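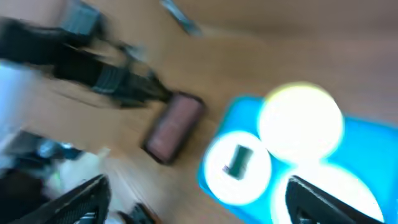 Blick von der Roboterhand auf den Tisch. Links und rechts unten: die beiden schwarzen Greiffinger.

Kann man einem Roboter etwas beibringen, indem man es ihm vormacht?

In der Werbung klingt das ganz leicht. "Einmal zeigen, und er kann es!" So einen Satz habt ihr vielleicht schon gehört. Wir glauben ihn nicht so recht und haben deshalb genauer nachgefragt.

Zuerst: Was heißt überhaupt "zeigen"? Wenn deine Oma dir zeigt, wie man eine Schleife bindet, schaust du zu und probierst es dann selbst. Du weißt aber schon eine Menge. Du weißt, was ein Schuh ist, dass ein Schnürsenkel weich ist und dass der Tisch daneben mit der Sache nichts zu tun hat. Ein Roboter weiß das alles erst einmal nicht.

Zum Zeigen gibt es zwei Wege.

Weg eins: die Hand führen
Ein Mensch fasst den Roboterarm an und bewegt ihn. Er schiebt ihn zum Klötzchen, schließt die Finger, hebt an und legt das Klötzchen woanders wieder ab. In den Gelenken des Arms sitzen Messgeräte. Sie merken sich, wie weit jedes Gelenk gerade gebogen ist. Das ist ein bisschen so, als ob jemand beim Schreibenlernen deine Hand hält.

Weg zwei: die Fernsteuerung
Der Mensch sitzt daneben oder sogar in einem anderen Zimmer und lenkt den Arm mit einem Steuergerät. Manchmal ist das ein zweiter, kleinerer Arm. Bewegt der Mensch den kleinen, macht der große dasselbe. Oft filmt dabei eine Kamera mit, die am Handgelenk des Roboters sitzt. Sie fährt also überallhin mit, und wenn der Arm schnell ist, verwischt alles. Schaut noch einmal auf das Foto: Das kleine grüne Ding im weißen Kreis könnt ihr noch ganz gut erkennen. Aber was ist das Rosarote mit dem dunklen Rand daneben? Eine Handyhülle? Ein Schwamm? Wir sind uns in der Redaktion nicht einig geworden. Und aus solchen Bildern soll der Computer schlau werden!

Seon-mi Hwang steuert bei der Firma Skurent solche Arme. Wir wollten von ihr wissen, ob einmal vormachen reicht. Da musste sie lachen. "Für eine einzige Aufgabe habe ich dieselbe Bewegung 200 Mal gemacht", sagt sie. "Und dann lag das Klötzchen ein Stück weiter links, und der Arm hat danebengegriffen."

Warum so oft? Der Computer sucht in allen Vorführungen nach dem, was immer gleich ist. Liegt das Klötzchen jedes Mal an derselben Stelle, dann lernt er vielleicht nur: "Fahr dorthin und mach zu." Das sieht aus wie Können, ist aber eher auswendig gelernt. Deshalb muss man die Dinge verschieben, das Licht ändern und auch mal Krimskrams auf dem Tisch liegen lassen. Manche Gruppen sammeln 500 Vorführungen, andere 2000, und trotzdem geht hinterher noch manches schief.

Dazu kommt: Der Roboter lernt auch die Fehler mit. Zögert der Mensch vor jedem Zugreifen, zögert später vielleicht auch die Maschine.

Versteht der Roboter denn nun, was er tut? Innes Gourlay, der solche Lernprogramme schreibt, ist da vorsichtig. Er sagt lieber, das Programm ahme nach. Wir finden das ehrlicher als den Satz aus der Werbung.

Probiert es selbst aus
Ihr braucht ein Tuch für die Augen, zwei Kochlöffel und einen Radiergummi. Ein Kind bekommt die Augen verbunden und nimmt die Löffel in die Hände. Ein zweites steuert nur mit Worten: "weiter links", "tiefer", "jetzt zu". Schafft ihr es, den Radiergummi auf eine Untertasse zu legen? Danach legt ihr ihn an einen anderen Platz, und das Kind mit dem Tuch soll es ohne Hilfe versuchen.

Und wenn euch das nächste Mal jemand erzählt, ein Roboter habe etwas "ganz allein" gelernt, dann fragt nach: Wer hat es ihm vorgemacht? Wie oft? Und was passiert, wenn man den Tisch umräumt?

Text: Jummai Usman | Fragen an die Redaktion bitte über das Kontaktformular | © Dasero Kinderwissen | Nach oben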